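Forum Haushalt & Ordnung: Bad sortieren mit Kunststoffboxen, Seite 2

Zohreh_S
Endlich Farben statt Chaos! Creme für Tuben, die kleine gelbe für Schachteln:
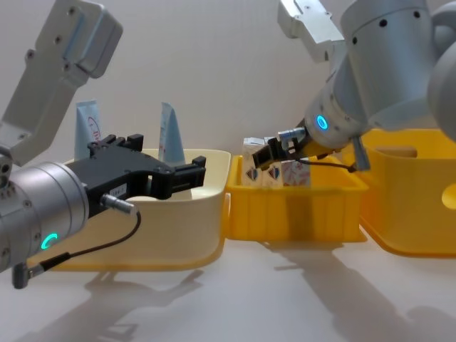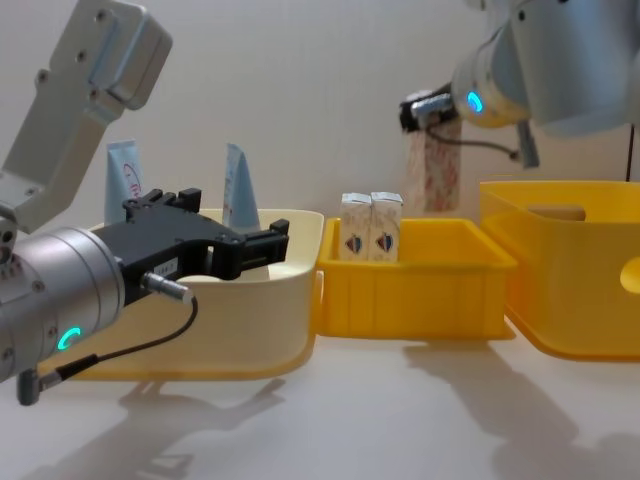
Seite 2 von 2

monti_fan
Wie schön, das Gelb macht richtig gute Laune! Tuben stell ich jetzt auch hochkant.

Banafsheh E.
Ich bin für Deckel, offen staubt doch alles ein.

Zohreh_S
Nee, mit Deckel räumt bei uns keiner was zurück :-) Offen klappt das seit Februar super!

Banafsheh E.
Na gut, aber Medizin bleibt bei mir zu.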